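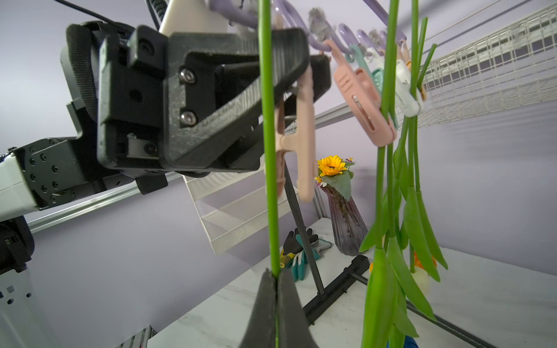 Can a machine do the small chores of a house or a workshop today, at a price a normal person would pay? A few of them, slowly, when somebody has prepared the place first and stays in the next room.

I write this as an answer to Surachet's message, which I copy here because some of you joined the list after it.

On 2024-10-18 Surachet Wongsuwan wrote:
> Dear all,
> I read the notes from the Tatport meeting and I am a little confused.
> One half of the room said that home robots are ready, the other half
> said come back in ten years. We have a small shop (dried and artificial
> flowers, some gift wrapping) and my wife asks me every month if we can
> buy an arm for the boring work. Hanging stems, taking them down,
> sorting the clips by size. What should I tell her? Please no
> marketing, I have the Trandeck brochure already.
> Surachet

Dear Surachet,

I would tell her to wait, but to start measuring now. Let me explain with your own kind of work, the hanging of stems.

A stem is a bad object for a gripper. It is long and thin, and the place where you hold it is far from the place where the work happens. If two fingers hold the stem low, a small turn at the fingers becomes a big movement at the top, and the top is what must meet the clip. A person corrects this without thinking. A machine must see the end of the stem, and often its own other hand is in the way of the camera. I think many of the failures we call "grasping problems" are really seeing problems.

Then there is the clothespin. To open it you must press at the correct place and keep pressing while the other hand brings the stem. If it hangs on a rack, it swings when you touch it. So you have two arms, one part that moves and one part that bends, and they must agree on the time. This is much harder than putting a box on a shelf. Artificial stems are easier than dried ones, of course, as a dried stem does not forgive a strong grip.

At our workshop in Trosonberg we made a test of this in January. We wanted to know how often the clip closes on the stem and the stem is still there after the hand leaves. From 300 attempts on one type of pin we got 481 seconds of total stopping time, which I mean as time when a person had to come and free something. That sounds small. But it came in 13 separate stops, and each one needs a person who is close by and who is looking. If you do wrapping in the same room, perhaps this is fine for you. If you hoped to go home, it is not.

The sorting of clips by size I would try first. They lie on a flat tray, they are hard, they do not change their shape, and a mistake costs nothing. Mughal on this list (I mean the company, they write from the common address) had a one-arm setup for a similar job with small plastic parts, and they were satisfied with it until the parts were delivered in a mixed bag. Ask them about the feeder - it was the most expensive piece.

One more point about the brochure. The videos are usually faster than the real speed, and the number is written in a corner. Please look for it. With one supplier I had to ask twice before I got a video at normal speed, and then the same task took 11 times longer than I expected.

What I would do in your place is to write down for two weeks how long the hanging takes, and how much of this time is walking and searching. In our shop the searching was the bigger part, and a better rack would have solved it for little money.

If you want, send me a handful of your stems and five of the clips that you use. I can put them into the next round of tests and report the result here, also if it is a bad one. Please write on the package which end is up when you hang them, we had a discussion about it last time.

To the others: does somebody have experience with soft fingertips on thin stems? Ours have a texture and they hold well, but I am worried about marks on the dried material.

With kind regards,
Tuva Løken
Trosonberg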